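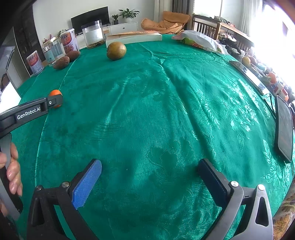

3.2 Household linen and storage

The survey covered 200 households in the two valley settlements of Hindetti and Kan. Interviews took place between April and 12th July, and each lasted 40 minutes. Respondents were asked which cloths they owned, how they had come by them and when they used them. This gave 711 entries, which we sorted by fibre, pattern and occasion.

Patterned satin cloths were kept mainly for feast days in Hindetti. In Kan they were in daily use, often over an older cotton cloth, and were replaced when the sheen wore off. Green was the colour most often named in both places — older respondents linked it with weddings, younger ones with nothing in particular. Creases from folding were left in by most households, and only 30 said they ironed a cloth before laying it.

Fruit for the table was stored apart from other food. Households that bought from the Plorkumano market tended to keep it in the carton it came in, while those with their own trees used bowls or shallow baskets. Figure 4 shows a yellow fruit in a white cardboard box.

Figure 4. Fruit in a cardboard box. 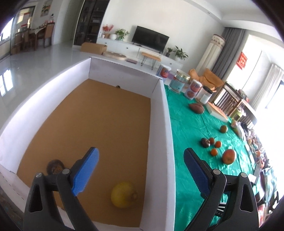

3.3 Purchase and replacement

Most cloths were bought by the metre from Skustodik, the only draper serving both settlements, and hemmed at home.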